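Ticket 419: Tabletop collection, right-hand episodes rejected at intake
Project: Tremora
Site: Wesa, collection room
Reported by: Latrice Escobedo
Assigned to: Marek Štěpánek
Priority: High
Status: Resolved, monitoring

Summary
On Tuesday the intake check rejected 50 episodes from the morning session. All of them were recorded with the mixed-object set and all required the right hand to make the first move. Left-hand episodes from the same session were accepted. The session target was 400 episodes, and collection was paused at 300 on the instruction of Keith Clegg.

Reported error
"Start pose outside tolerance: right wrist." The message appears at upload. The operator receives no warning during recording.

Log
09:40 M. Štěpánek. Rejected episodes reviewed. The arm reaches its start pose correctly in each one, but the recorded wrist angle differs from the reference by the same amount every time. An operator error is unlikely.

10:15 M. Štěpánek. Joint calibration repeated on both arms. No change in the right wrist reading.

11:05 D. Lightfoot. The reference file in use was found to be the one issued for the Fendura task, where the table is set lower. The left-hand values are identical in both files, which explains why those episodes passed.

11:30 M. Štěpánek. Correct reference file loaded. Operators are asked not to copy settings folders between stations. Please request the file through this queue.

13:20 A. Wainwright. Table laid again for a test run with the cap, bottle, green packet, small box, tube and plush doll. Both hands at the cloth, right hand beside the doll. The first instruction for the test is "pick up the doll with the right hand." 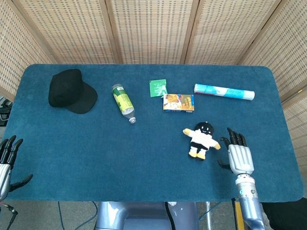 Test result
Test episodes were uploaded at 14:10 and accepted without errors. Collection resumed at 14:30.

Disposition of rejected data
The 50 episodes will not be deleted. Timmermans has confirmed that the wrist values may be corrected by script, provided that each file carries a note of the change. Corrected episodes are to be kept out of the training set until D. Lightfoot has approved them.

Open items
1. Show the start pose warning to the operator before recording begins. Owner: M. Štěpánek.
2. Add the task name to every reference file. Owner: D. Lightfoot.
3. Amend the session start checklist. Owner: L. Escobedo.

This ticket will remain open for monitoring until the next full session has passed intake.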